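Minutes: Bench Methods Group, soldering practice station
November 26, 2020
Reading time: 2 minutes

Present: Elsie McKinnon (chair), Bevan Cartwright, Berwyn Penry, Xóchitl Zavala (minutes). Apologies: Fletcher Costigan.

1. Bench layout
Minutes of the June meeting were accepted with one spelling correction. B. Cartwright reported on the layout at the Cundberg bench. The blue covering stays. The white board lies lengthwise on it with the dot block on top, and the iron is laid down below the board, tip to the left. E. McKinnon asked for an iron stand before the station is used at working temperature. Agreed.

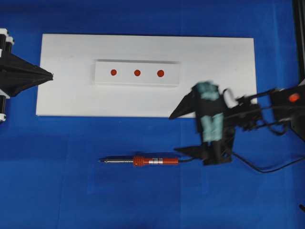
2. Dot block
The block carries three red dots in one row. B. Penry wants the spacing written into the work sheet as a fixed value. X. Zavala noted that the sheet still refers to the old McAlister block, which had 7 positions. Sheet to be reissued. The old blocks (23 in stock) go to Grudidcombe for storage.

3. Iron and parts
Discussion of the ribbed orange collar between the metal rod and the labeled tube. B. Penry asked if the slots between the ribs should be brushed out at each change of operator. Weekly was thought enough.

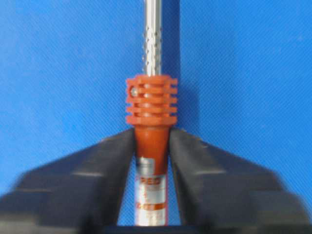

The parts list should name the collar and the tube as separate lines. At present both are under "handle, misc." and cannot be ordered one at a time. B. Cartwright to correct.

4. Marking of the board
E. McKinnon proposed marking the board corners on the blue covering so that it can be put back square after cleaning. Tape was preferred to ink. The block position will be marked the same way.

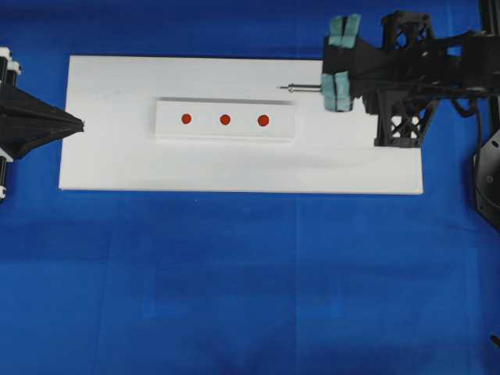 Tape width was left open. B. Cartwright will try two widths and bring both to the next meeting.

5. Budget
Bravumum has quoted 1,048 for covers and boards, delivery included. Held over until F. Costigan is present.

Actions
BC: parts list, tape samples
BP: dot spacing, work sheet
XZ: transfer of old blocks
EM: iron stand

Contact | Copyright Bench Methods Group | Back to top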